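4. Rehearsal habits and drum tuning in the Bostbridge bands

4.1 Who took part

Eight bands in the end, all amateur, all within a bus ride of Bostbridge. Two brass, the rest mixed wind. Between them 61 players who sit at the percussion end at least some of the time, which includes a fair number of cornets and one bassoon who get moved back when a part needs covering. We kept those in. Leaving them out would have made the sections look far more settled than they are.

Diaries ran for 11 weeks from the June start-up rehearsals. Each section had one diary, kept with the drums and not with a person, and whoever touched a tuning key was meant to write down which drum, which way, and why. Mostly they did. The Loveck band lost theirs in a van and started a second one; the missing entries are treated as missing and we haven't tried to fill them in from memory.

4.2 What counts as a retune

This needed more thought than expected. Players use "tune" for almost anything done to a drum, including putting a bit of gel on it. We took a retune to be any turn of any lug, or of the main crank on hand-tuned timpani, made on purpose. Damping went in a separate column. Pedal changes during a piece aren't retunes, obviously, but a couple of diaries had them down as such and they were taken out by hand.

Snare wires are the awkward one. A player who slackens the wires becuase the drum is buzzing in the slow movement has changed the sound a good deal and the head not at all. Also a separate column. There is an argument for lumping the two together, since the conductor hears both as "the snare is wrong", but see 4.4.

4.3 Main pattern

Short version: drums get tuned when they have been moved, and hardly otherwise.

Bands that leave their kit set up in the hall went whole stretches with nothing in the tuning column. Bands that pack down every time had entries nearly every rehearsal, small ones, often the same lug. Not a surprise to anyone who has carried a bass drum down a fire escape. But it does cut against the usual advice in tutor books, which talks about weather first and handling a long way second. Weather comes up in the reasons column, often, and usually as a general complaint. "Damp." "Hot." "Horrible in here." Entries with a weather reason did not line up in any clear way with the hall readings we had, though the readings are patchy and we wouldn't lean on them.

Timpani are different. Three of the sections tune them every time, moved or not, by ear, against the tuba. Others wait to be told. The Stankevičius method (sing the note, hum into the head, listen for it to answer back) was known by name in only a couple of the bands but plenty of people were doing it without the name. Those who did it made fewer changes during the rehearsal itself. Could be the method. Could just be that people who hum at their drums are people who care about the pitch. No way to pull those apart with diaries.

4.4 Who asks for the change

We had assumed the conductor. Partly right. For timpani the request comes from the front, nearly always, and it comes late, after the passage has gone wrong at least once. For snare and toms it comes from inside the section, from whoever is standing nearest, and is often not said out loud at all. A look, then the key comes out. For bass drum, no one asks. One diary has a whole page for the bass drum with a single entry on it: "left alone."

This matters for how the wires column is read. Where a conductor asked for a change to the snare, the player almost always touched the wires and not the head. Where another percussionist asked, it was the head. So the two columns are recording different conversations, and that's the main reason for keeping them apart.

4.5 Hired instruments

Four of the bands hire at least their timpani, mostly from Flukeck, who deliver on the afternoon of a concert and collect the same night. Hired drums turn up in the diaries only on concert days, so the entries bunch. Typical gap between the drums coming off the van and the first note of the warm-up was 40 minutes, and most of that went on stands, covers and finding the right door. The tuning was done in whatever was left over.

Players were quite sharp about hired heads in the free comments. Too old, too bright, a dent near the rim. They were equally sharp about their own, to be fair. We asked Flukeck whether heads are changed on a fixed round and were told it is done on inspection, no schedule. Fair enough, but it means head age is unknown for all hired drums and we've had to drop it from the comparison altogether. A pity, it was in the orignal plan.

4.6 Problems with the diaries

Gaps, handwriting, jokes. One section used theirs for the tea rota as well. More serious: having a diary there at all probably made people retune more, at least to begin with. Entries are thicker in the opening weeks in every band and then settle. We looked at the pattern with the opening weeks left out and the moved/not moved difference holds up, a bit smaller.

Also no junior bands, and no marching sections. High-tension snare heads are another matter entirely and nothing here should be carried over to them.

4.7 Surfaces and storage

Where a drum sits between rehearsals came up often enough in the comments to be worth a short note. Cupboard shelf, stage floor, trestle, on top of the piano. Snare drums left wires-down on a bare surface had more wires entries than those in cases. A weak result, few drums, but it runs the same way in every band that had both. Tabletop with arms mounted along the near edge, Figure 3.

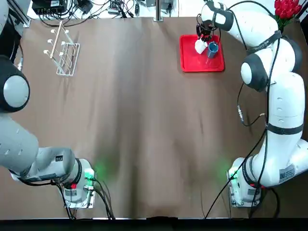
Cases, then, are the cheap fix, and several of the bands own them already and don't use them. Reasons given were the time it takes and the zips. Padded bags did about as well as hard cases for the wires, less well for the lugs, and we would want a longer run of diaries before saying more than that.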